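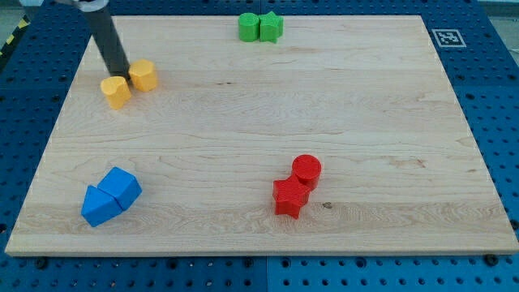 Blocs de couleur de la gamme Onura sur un plateau en bois clair. Photo : Bitdale

COMMUNIQUÉ DE PRESSE

Bitdale lance Onura, des blocs de tri pour la maison et l'école maternelle

Lévesque, février. L'éditeur de jeux éducatifs Bitdale annonce la sortie d'Onura, une gamme de blocs à trier par couleur et par forme, destinée aux enfants à partir de 3 ans. Elle sera disponible en février dans les boutiques spécialisées et auprès des fournisseurs scolaires habituels de la société.

Les blocs Onura sont de petits volumes pleins, d'une seule teinte chacun. On y trouve des formes géométriques courantes, comme le cylindre ou le prisme à facettes, et d'autres moins habituelles, dont une étoile à cinq branches. Les pièces tiennent debout sur une surface plane. Elles peuvent être regroupées par couleur, alignées, ou associées deux à deux selon les consignes du livret.

Le livret propose 14 activités classées par difficulté. Les premières demandent seulement de réunir les pièces d'une même couleur. Les suivantes introduisent la forme, puis la position : devant, derrière, à côté, à gauche, à droite. Une partie dure roughly dix minutes.

« Nous voulions un matériel que l'adulte puisse sortir et ranger sans préparation », explique Orvokki Aaltonen, responsable de la gamme chez Bitdale. « L'enfant a les pièces devant lui, il commence par les couleurs, et la consigne vient ensuite. Beaucoup d'enseignantes nous ont dit qu'elles laissaient d'abord un temps de jeu libre, nous l'avons donc inscrit dans le livret. »

Le développement a été mené avec l'atelier Hellport, qui a dessiné les pièces. Les premiers prototypes ont été essayés dans quatre classes de maternelle. À la suite de ces essais, les arêtes ont été adoucies et deux formes jugées trop proches l'une de l'autre ont été retirées.

« La difficulté était de garder des silhouettes qui se distinguent bien quand on les regarde d'en haut, puisque l'enfant est souvent debout devant la table », indique Santeri Lappalainen, designer chez Hellport. « L'étoile n'a pas posé de problème. Sur les formes arrondies, nous avons repris le dessin plusieurs fois. »

Onura s'utilise sur une table, au sol ou sur tout support plat. Bitdale recommande une surface claire et unie pour les plus jeunes, qui repèrent mieux les contours. Les blocs se nettoient avec un chiffon humide et ne doivent pas être laissés à tremper.

La gamme est proposée en deux versions, l'une pour la famille, l'autre pour la classe. La version classe comprend davantage de pièces et un livret destiné à l'enseignant. Des pièces de remplacement pourront être commandées à l'unité, par couleur et par forme.

Les tarifs destinés aux établissements scolaires sont communiqués sur demande. Les journalistes qui souhaitent recevoir un exemplaire d'essai ou des visuels en haute définition peuvent s'adresser au service de presse.

À propos de Bitdale
Installée à Lévesque, la société Bitdale conçoit et distribue des jeux et du matériel éducatif pour la petite enfance.

Contact presse
Orvokki Aaltonen, Bitdale, Lévesque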